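Department of Hospitality Operations
Luvano Campus
Beverage Service Fundamentals
Course Handout, Unit 5: Capsule Coffee Station Setup and Care
Issued May 2023

Purpose of this unit

Students completing Unit 5 are expected to set up, operate, and close down a single-serve capsule coffee station of the type used in small meeting rooms, guest lounges, and reception areas. The unit is taught in the Wesow Room and is assessed in the same room. Students should read this handout before the first practical session and bring a copy to each session that follows.

The unit does not cover espresso machines with a separate grinder. That material belongs to Unit 9.

Terms used in this handout

Station: the table surface together with the machine, the capsule stand, the tray, and the glassware.

Capsule compartment: the opening at the top of the machine that receives the capsule. On lever models it is opened and closed by the handle.

Drip tray: the removable base below the spout, with a slotted grate over it.

Service tray: the flat tray on which a finished drink is carried or presented. It is never used in place of the drip tray.

Reservoir: the water tank, with its lid.

Arrangement of the station

The machine is placed toward the back of the table, leaving a clear working area in front of it. Both the spout and the reservoir must be reachable without leaning across the machine. Where the spout is at one end and the reservoir at the other, the service tray and glassware go on the spout side and the capsule stand goes on the reservoir side. A right-handed or left-handed student may request the opposite arrangement for practice, but assessment is carried out with the standard layout.

Power cords are routed behind the table. They must not cross the area where glasses are handled.

Glassware is kept on the spout side, close to the service tray. A glass placed partly over the tray rim may rock when it is picked up; set it fully on the tray or fully on the table.

Opening procedure

Inspect the table surface and wipe it with a clean cloth. Remove crumbs, scraps of packaging, and any other small debris.

Lift out the reservoir, rinse it, fill it with fresh drinking water to the marked level, and return it with the lid closed. A reservoir that shows only a little water at the bottom is treated as empty for the purposes of this course. Students lose credit for starting a drink without checking it.

Confirm that the capsule compartment holds no used capsule. Close the lid.

Run one rinse cycle without a capsule into a glass. Discard the water in the sink. Do not pour it into the service tray.

Check the capsule stand. The log sheet used at Luvano calls for a restock when fewer than 11 capsules remain on the stand at the start of a shift. Practice sessions are exempt from this rule, and capsules are issued individually.

Preparing a drink

Place the glass or cup on the grate, centered under the spout. Clear tumblers are used in practice so that the fill level can be judged from the side. For hot service, only glassware rated for hot drinks may be used.

Raise the lever fully. Insert the capsule and lower the lever until it is closed. It should not require force. If resistance is felt, raise the lever again and reseat the capsule.

Start the cycle and remain at the station until the flow has ended. Wait for the last drops before moving the glass. Carry the drink on the service tray, which must be dry.

Common faults in practice sessions

Water on the service tray. Even a small puddle allows a glass to slide. Dry the tray with a cloth, including the corners inside the raised rim, and check the foot of the glass before setting it down.

Lid left raised. The compartment should be open only while a capsule is being inserted or removed.

Water left in a rinsed glass. Glasses are drained and dried before being returned to the station.

Closing procedure

Remove the used capsule, run a rinse cycle, and empty the drip tray. Wash the grate and tray in warm water and dry both. Empty the reservoir if the station will not be used the next day. Allow 30 minutes for closing during the first session. Record the work on the Afolabi log sheet kept in the room.

Descaling follows the Plesov maintenance schedule and is carried out by technical staff. The next one is due in July. Students should not descale the machines themselves.

Reference views of the practice station 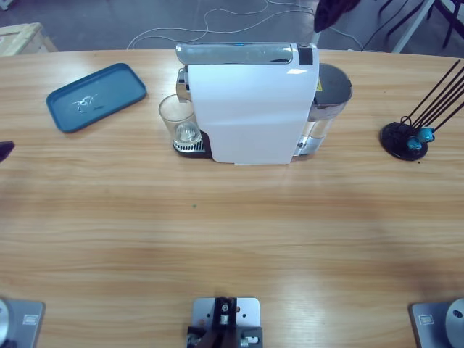
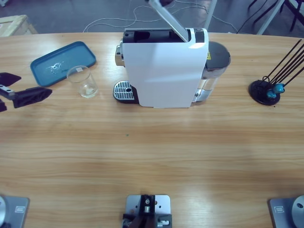
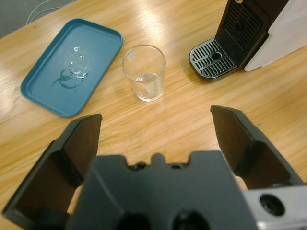 Figure 1. Practice station with coffee machine, teal service tray, and clear glass. The capsule compartment lid is raised in the second view; water is present on the tray in the third.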